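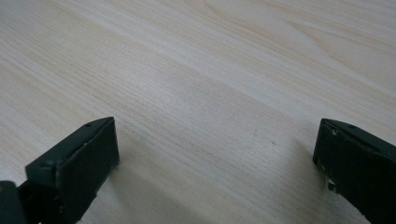 Subira Massawe has spent 80 hours on tabletops this year and she still strokes every one that goes past. "You can't help it, can you?" she says, pouring me a tea. I can't — I've been doing it since I sat down.

She likes pale wood best, with the grain left showing. "Straight lines are restful, but I want a bit of a curve somewhere. My eye goes straight to it."

Her first table, the Plada, sold for 400 pounds to a couple moving to Cáceres. And coasters? She laughs. "I own 500 of them! My own table at home has rings all over it, mind you, and I eat my toast off it every morning."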